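消費行動論 第7回 配布資料
「割引表示を疑う:参照価格・期間限定・買い切りライセンス」

前回の小テストの返却は授業の最後に行います。今回の範囲は教科書に対応する章がないので、この資料と各自のノートで復習してください。

1. 今回の問題

オンラインのガジェット通販やセール情報サイトを見ると、値引率がまず大きく書いてあり、金額はその次、商品の説明はさらにその下、という並びが多い。読者は商品を知る前に「どれだけ得か」を知らされる。得かどうかは、商品が何で、自分に要るかどうかが決まらなければ判断できないはずなのだが、順番が逆になっている。

この授業では値引率を一切信用しないところから始める。極端だと思う人もいるだろう。実際、まともな値引きも存在する。ただし、まともな値引きであることを示す責任は売り手の側にある、という立場で進める。

2. 参照価格という道具

割引率は分数である。分子は値引額、分母は「通常価格」。売り手が自由に動かしやすいのは分母のほうだ。分母になる価格を参照価格と呼ぶ。参照価格には少なくとも次の種類がある。

(a) 直前まで同じ店で実際に売られていた価格
(b) メーカーが示す希望小売価格
(c) 他店の価格
(d) 将来その価格で売る予定だという価格
(e) 単品で買いそろえた場合の合計額

買い手が「通常価格」という語から思い浮かべるのは普通(a)である。ところが表示の根拠を調べると(b)や(e)だったということが珍しくない。(d)になると検証の手段がほとんどない。予定は変わるからである。

授業用の設例を一つ。携帯型スピーカー「グレレック」が、通常価格から60%引きと表示されている。商品ページには通常価格の根拠が書かれていない。このとき買い手が知っているのは、いま払う金額だけである。60という数字からは何も分からない、と私は考える。反論として「根拠がなくても、他の商品と比べる目安にはなる」という意見が毎年出るが、根拠のない数字どうしを比べて何の目安になるのか、納得のいく説明をまだ聞いていない。

計算練習:セール価格が3000円、表示が60%引きのとき、表示上の通常価格はいくらか。割り戻して7500円。では、その商品が前の月にずっと3000円で売られていたとしたら、実質の値引率はいくらか。0%である。毎年ここで、割り戻しのときに3000に1.6を掛ける人がいる。分母が何かを先に書くこと。

3. 「最大」と「から」

「最大71%引き」という見出しは、71%引きの商品が一つあれば書けてしまう。残りの商品の値引率については何も約束していない。「587円から」も同様で、587円のものが在庫一点の付属ケーブルだったとしても文としては正しい。文として正しいことと、買い手が受け取る印象が正しいことは別に扱う。期末レポートではこの二つを混同した答案が一番多い。

見出しを読むときは、次の順に線を引く癖をつけてほしい。

・限定の語(最大、から、一部、対象商品)
・期間の語(本日、まもなく、終了間近)
・比較の語(通常、定価、相当)

線だらけになった見出しから線の部分を消すと、たいてい何も残らない。やってみると分かる。

4. カウントダウン

残り時間の表示は、締切そのものが本物かどうかで意味がまったく変わる。在庫処分のように理由のある締切もある。一方、ページを開き直すと時計が元に戻るもの、翌日に名前だけ変わって同じ条件で再開するものもある。後者は締切ではない。

キルトゲートという架空店舗名で作った教材ページは、午前0時に表示が切り替わるようにしてある。0時の前と後でそれぞれ保存し、商品名、価格、通常価格、見出しの四つを比べてくること。変わっていない項目のほうに注目してほしい。
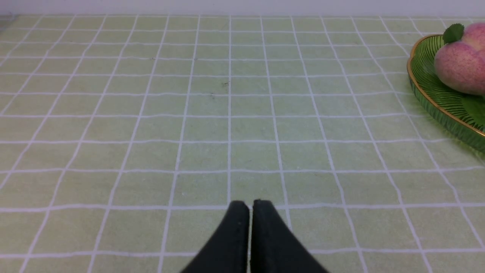

経営学科 消費者行動研究室(バフティヤーリー研究室)|授業配布資料

5. 買い切りライセンスの「永久」

ソフトウェアやネットワークサービスのセールで目立つのが「ライフタイム」「永久」の契約である。買い手はたいてい自分の一生を想像する。だが契約書でいう期間は、提供会社の存続期間だったり、その製品のその版が提供される期間だったりする。会社がなくなれば永久も終わる。

値引率の計算もあやしい。月額を何年分か掛けて「本来ならこの額」とし、そこから引いてみせる。何年分を掛けるかは売り手が決めている。年数を増やせば値引率はいくらでも上がる。前節までの分類でいえば(e)に近いが、将来の利用を単品として数えている点でさらに弱い。

クマロ先生(Nokuthula Khumalo、ゲスト講義担当)からは、小規模な開発会社が初期の資金を得る方法として買い切り販売には合理性がある、という指摘をもらっている。その通りだと思う。ただ、それは売り手の資金繰りの話であって、買い手が得をするという話ではない。買い手は前払いで会社の倒産リスクを引き受けている。リスクの分だけ安いなら妥当だが、どれだけのリスクなのかはページのどこにも書いていない。この点は次回の議論で先生に直接ぶつけてみてほしい。私も同席する。

6. まとめ記事と紹介料

「今週のお得な四選」のような記事は、編集部が選んだ体裁をとる。紹介料が入る仕組みなら、選ばれた理由が品質なのか料率なのか、読者には区別がつかない。紹介料があること自体は非難しない。問題は、記事の中に商品を使った形跡があるかどうかである。

見分けの手がかりとして、短所の記述を探すとよい。イヤホンなら装着感、ドローンなら飛行時間や騒音。短所が一つもない記事は、商品説明の言い換えだと見なしてかまわない。もっとも最近は、短所を形だけ一つ置く記事も増えたので、この手がかりもそのうち使えなくなるだろう。「色の種類が少ない」だけが短所になっている記事は数に入れない。

価格履歴サイトについて質問があったので書いておく。便利だが、記録の間隔、送料やクーポンの扱い、販売者が入れ替わった場合の処理がサイトごとに違う。グラフの谷がたった一日の価格誤登録ということもある。授業で使うグルクムの練習用データには、わざとこの種の誤りを入れてある。探して直したうえで平均を出すこと。どこを直したか書いていない提出物は採点しない。

7. 事例討論:マーザンダラーニーの加湿器

設例の小売店マーザンダラーニーは、卓上加湿器を年に何度も「決算」「感謝」「新生活」と名前を変えて同じ値段で売っている。店側の言い分は「毎回のセールで価格は本当に下がっている」。セールの合間に短い期間だけ高い価格に戻しているからである。

論点
・短い期間の高い価格は、先の分類の(a)にあたるか。あたるとすれば、何日続けばよいのか。
・その期間に一台も売れていなかった場合、それを「売られていた価格」と呼べるか。
・セール期間のほうが長いとき、通常とは何を指すのか。
・買い手が事情を知ったうえで満足しているなら、問題は残るか。

最後の論点は例年意見が割れる。私は残ると考えているが、成績には関係しない。結論だけを私に合わせてきた答案はすぐ分かる。

8. 課題(3月の補講日までに提出)

セールの告知ページを一つ選び、参照価格の種類を(a)から(e)で判定する。根拠の記載がなければ「判定不能」とし、店に問い合わせる文面を添えること。実際に送る必要はない。分量はA4で二枚以内。保存したページを必ず付ける。リンクだけの提出は、採点する頃にはページが消えているので受け取らない。

判定不能が続いても課題としては失敗ではない。私が試したときも大半がそうだった。

参考:第3回資料「アンカリング」、第5回資料「損失回避の実験とその再現性」。第5回の表2に誤植があり、列見出しの「対照群」と「処置群」が逆になっている。差し替え版は研究室前の棚に置いてある。

担当:Shahram Bakhtiari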